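Sturstead 50 label printer: long-term review

Reviewed by Shirin Mirzaei
October 3, 2020

The Sturstead 50 is a desktop thermal label printer aimed at small stockrooms and home workshops. It prints on continuous or die-cut tape up to 50 mm wide, takes its power from a mains adaptor and connects by USB only. There is no battery and no wireless option. I have used it daily as a replacement for an ageing Kekovgate unit, mostly for shelf edges, storage bins and cable tags.

Setting up took 10 minutes, including the driver. The roll drops into a hinged bay and the tape feeds under a spring-loaded guide. The guide has to be pushed fully home or the first label comes out skewed. The manual mentions this on the last page, in small type.

Print quality is good. Text is sharp at 2 mm character height, which I could not get from the Kekovgate at any setting. Solid black areas show faint banding at the default speed. Dropping the speed one step removes it. Barcodes scanned first time with a cheap handheld reader, except on the glossy Rotich tape, where the reader had to be held at an angle.

Adhesion depends on the tape and the surface. The standard paper tape holds well on card and painted metal but lifts at the corners on ribbed or textured plastic. The Oratari polyester tape is better – it stayed put on everything except a silicone lid – though it costs more and leaves a residue when peeled. On bins with moulded ribs, a hanging tag or a clip-on card holder is still the safer choice.

The cutter is the weak part. After 341 labels it began to leave a small uncut tab on the left side, and polyester tape made this worse. Cleaning the blade with alcohol helped for a while. Spare blades are sold separately and need a small cross-head screwdriver to fit.

The software is plain and quick. Templates can be saved, and a spreadsheet can be imported as long as the first row holds the column names. Undo goes back one step only. There is no way to lock a template, so it is easy to shift a field by accident.

Noise is low enough for a shared office. The case stays cool in normal use and gets warm on long runs. 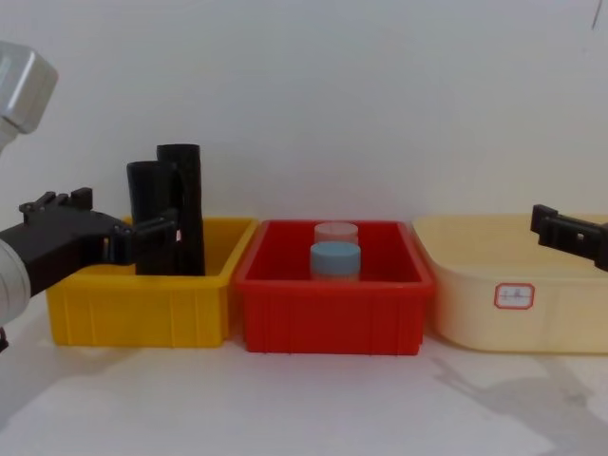 Running costs are reasonable if you stay with paper tape. Third-party rolls work, but the core must match the original or the feed slips. I would buy the printer again for shelves and folders, and order a spare blade with it.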